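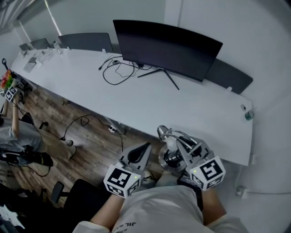 Desksharing ab Herbst: Hat das bei euch irgendetwas gebracht?
Forum > Arbeit und Beruf > Büroalltag

k_lindemann
Moin zusammen,
bei uns (Verwaltung eines Großhändlers, Standort Vorham) wurde im Juli verkündet, dass die festen Arbeitsplätze wegfallen. Für unser Gebäude bleiben 412 Schreibtische, gebucht wird über eine App namens Sperling. Auf den Folien standen "Begegnung", "Flexibilität" und noch ein paar Wörter, die ich schon bei der Einführung des Großraums vor Jahren gehört habe. Damals hieß es übrigens auch, man werde sich mehr austauschen. Ausgetauscht haben wir vor allem Kopfhörerempfehlungen.
Meine Frage an alle, die das schon länger als ein halbes Jahr mitmachen: Gibt es einen Vorteil, der bei den Leuten am Tisch ankommt? Dass der Vermieter weniger Geld bekommt, habe ich verstanden.
Kerstin

uwe.weidemann
Kurze Antwort: Nein.
Lange Antwort: Wir haben es seit drei Jahren. Im ersten Monat war alles aufgeräumt, im zweiten hatte jeder Tisch einen anderen Kabelsalat. Entweder passt der Stecker nicht, oder der Bildschirm hängt an einer Dockingstation, die nur mit den alten Notebooks redet. Ich bin morgens gut zehn Minuten damit beschäftigt, mir einen Arbeitsplatz zu bauen, den ich vorher einfach hatte. Rechnet das mal hoch und legt es neben die Mietersparnis. Bei uns hat das keiner gemacht, jedenfalls habe ich trotz Nachfrage nie eine Zahl gesehen.

Mareike_E
@uwe.weidemann Das ist aber ein Ausstattungsproblem und kein Desksharing-Problem. Bei uns steht auf jedem Tisch derselbe gebogene Monitor, dasselbe Kabel, eine Höhenverstellung mit Speicher. Ankommen, einstecken, fertig. Ich bin drei Tage die Woche zu Hause und sehe nicht ein, warum in der Zeit ein Tisch für mich Staub fangen soll.
Nachteile gibt es trotzdem: Meine Unterlagen schleppe ich in einer Filzkiste durchs Haus, und der Schließfachschlüssel ist mir schon zweimal abhandengekommen.

uwe.weidemann
@Mareike_E Schön für euch. Wer hat das bezahlt? Wir bekamen ein Budget von 500 Euro pro Platz, da war der Stuhl schon drin. Sag mir bitte, welchen gebogenen Monitor du mit dem Rest kaufst.

Mareike_E
Keine Ahnung, ich bin nicht im Einkauf. Ich sage nur, dass es funktionieren kann.

Laxdal
Ich war bei zwei Umstellungen im Betriebsrat dabei, deshalb etwas zum Ablauf. Fragt als Erstes nach der Belegungsmessung. Irgendwo in der Präsentation steht immer so etwas wie "die Plätze sind nur zu 50 Prozent ausgelastet". Dann muss man wissen, wann gemessen wurde. In unserem Fall lag der Zeitraum mitten in den Sommerferien, und wer in einer Besprechung saß, galt als abwesend. Auf der Grundlage sollte fast die Hälfte der Tische verschwinden.
Wir haben eine zweite Messung im November verlangt. Die sah deutlich anders aus, und plötzlich war der Durchschnitt gar nicht mehr das Thema, sondern die Spitzentage.
Þröstur

k_lindemann
@Laxdal Danke, das ist brauchbar. Auf unseren Folien steht tatsächlich eine Prozentzahl ohne Zeitraum. Ich frage nach. Quelle ist laut Fußnote eine "Analyse der Fokton GmbH", und Fokton verkauft, wenn ich das richtig verstehe, auch die Möbel.

Laxdal
Dann frag auch, wer die Analyse bezahlt hat. War sie kostenlos, weißt du ungefähr, was drinsteht.

kerubo_ogola
Ich möchte mal eine Gegenposition einnehmen, obwohl ich selbst kein Fan bin. Ich bin neu in die Firma gekommen, als es schon keine festen Plätze mehr gab, und habe im ersten Quartal neben Leuten aus der Buchhaltung, dem Versand und der Rechtsabteilung gesessen. Die kenne ich jetzt alle. Meine Vorgängerin kannte nach vier Jahren ihr Zimmer.
Was mich stört: Nach ein paar Monaten hat sich das erledigt. Alle haben wieder ihren Stammplatz, man sagt es bloß nicht mehr laut. Wer sich an den falschen Tisch am Fenster setzt, merkt das schon am Gruß. Wir haben also feste Plätze plus eine App.

uwe.weidemann
"Feste Plätze plus eine App" drucke ich mir aus und hänge es an meinen Tisch. Ach nein.

Mareike_E
@kerubo_ogola Das mit den heimlichen Stammplätzen kenne ich auch, finde es aber halb so wild. Wer will, findet immer was anderes.
Was sagt ihr zur Sauberkeit? Da bin ich nämlich weniger großzügig. Krümel in der Tastatur, alte Zettel, halbvolle Flaschen vom Vortag. Clean Desk steht bei uns in der Hausordnung und ansonsten nirgends.

Laxdal
Eigene Tastatur und Maus für alle, das war bei uns eine Forderung und ging erstaunlich schnell durch. Kostet wenig und sieht in der Betriebszeitung gut aus. Beim Aufräumen hilft nur, dass abends jemand durchgeht, und das muss im Reinigungsvertrag stehen. Bei uns stand da zuerst "freie Flächen werden gewischt". Lag irgendwas drauf, war die Fläche nicht frei.

k_lindemann
Zwischenstand: Ich habe nachgefragt. Gemessen wurde zwei Wochen lang, Zeitraum "Frühsommer", genauer wollte man es mir nicht geben. Brückentage hat angeblich jemand "herausgerechnet". Wie, weiß der Kollege nicht, er reicht es weiter.
Außerdem soll es eine Pilotphase geben, im dritten Stock, mit einer Befragung am Ende. Die Möbel für die anderen Stockwerke sind nach meiner Information schon bestellt.

uwe.weidemann
Pilotphase mit bestellten Möbeln. Das Ergebnis kann ich dir jetzt schon schicken.

kerubo_ogola
Nehmt trotzdem teil. Bei uns haben viele den Fragebogen aus Trotz ignoriert, und nachher hieß es, die Zustimmung sei hoch. War sie auch, unter denen, die geantwortet hatten. Und schreibt in die Freitextfelder konkrete Sachen: welcher Raum, welche Uhrzeit, was gefehlt hat. "Finde ich doof" landet nirgends.

Mareike_E
Dem schließe ich mich an, obwohl ich hier offenbar die Pro-Fraktion bin. Bei uns kamen über die Freitexte immerhin zwei zusätzliche Telefonkabinen zustande. Modell Sesell, eng und stickig, aber die Tür schließt.

uwe.weidemann
Kabinen haben wir auch. Nach 9 Uhr ist da immer jemand drin, der mit geschlossener Tür ganz normal arbeitet, und ich kann es ihm nicht verdenken. So eine Kabine ist ein Einzelbüro für arme Leute.

Laxdal
@k_lindemann Noch ein Punkt, bevor ich es vergesse: Lasst euch zeigen, was Sperling speichert. Buchungsdaten sind Anwesenheitsdaten. Wir haben eine Löschfrist vereinbart und dass Vorgesetzte keine Auswertung pro Person bekommen. Ohne schriftliche Vereinbarung würde ich da nicht mitmachen.

k_lindemann
Steht auf der Liste. Unser Betriebsrat hat den Termin mit der IT um 14 Uhr, ich gebe ihm deine Punkte vorher rein und melde mich, wenn ich die Messdaten habe. Falls jemand eine Betriebsvereinbarung hat, die man weitergeben darf, gern per PN.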